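Learning to sleep in a quiet house

I have been a bad sleeper since college, and for years I treated it like having big feet. It was just a thing about me. Then we moved from the apartment in Brandcombe out to Jelcombe in July, and for the first time in my adult life there was no bus stop under the window, no upstairs neighbor with his rowing machine, nothing. I figured I would sleep like a baby. I did not sleep at all!

The first week I lay there listening to the fridge. I could hear it from the bedroom, through two doors. Then I could hear the house tick as it cooled down, and something on the roof that my husband said was a squirrel and I said was much bigger than a squirrel. By three in the morning I would be up, eating crackers over the sink and reading the back of the box.

So I did what I always do and went overboard. I bought a weighted blanket (too hot), a lavender spray (made the dog sneeze), and one of those Buvis sound machines that my sister swears by. It has 9 settings and I tried them all. The rain one made me need the bathroom. The ocean one has a gull in it, and once you notice the gull you are just waiting for the gull. I ended up on the one called Fan, so yes, I paid good money for a fan that doesn't move any air.

What did help was pretty dull. Otis Rosenthal, who taught the evening class on sleep I took at the Agudelo library, had us keep a log for five weeks. Bedtime, wake time, coffee, screens, and a little box for mood, which I mostly filled in with the word "fine" until he told me to stop doing that. I hate logs. I have started and dropped more food diaries than I want to admit. But I kept this one going, mostly because I didn't want to show up with a blank page in front of all those retired people with their neat handwriting.

And the log was embarrassing. I had been telling everyone I only had coffee in the morning, and there I was, in my own pen, having a cup at 4:30 nearly every day. I had also been going to bed at nine "to catch up" and then lying there wide awake until midnight, getting mad about it. Otis had me go to bed later. Later! I argued with him about it by the coat rack for a good ten minutes. I went home and tried it to prove him wrong, and of course by the second week I was dropping off before my husband had finished brushing his teeth.

The other thing I changed was getting out of bed when I can't sleep. There's a chair by the hall window now with a lamp and a really boring book on canals, 941 pages long. I am on page 178. I've learned a fair amount about locks, and if you ever want to know who paid for towpaths, I can put you out in minutes too.
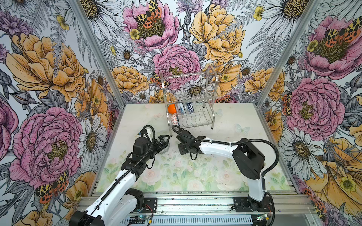 The bedroom itself is the last piece, and we're still fighting over it. I want it dark and plain, and my husband wants wallpaper. He has wanted wallpaper since before we were married. His taste runs to the huge old-fashioned botanical kind, pink and yellow peonies as big as your head, daisies, gray ferns, a spotted moth down in the corner, and he'd happily put it on every wall. I do like it, I really do, and I'd have it in the dining room tomorrow. But I know myself, and at two in the morning I would be lying there checking on the moth. We've agreed to try one wall, the one behind the headboard, where I can't see it lying down.

I still have rough nights. There was one last week when I got through an entire chapter on dredging and was no sleepier at the end of it. But I've quit doing the math at night, the "if I fall asleep right now I'll get four hours" kind, and I turned the clock to face the wall, so I couldn't do it if I tried. The coffee stops at noon, most days.

If you have a boring book to recommend, leave it in the comments. It has to be long, and please, nothing with a murder in it.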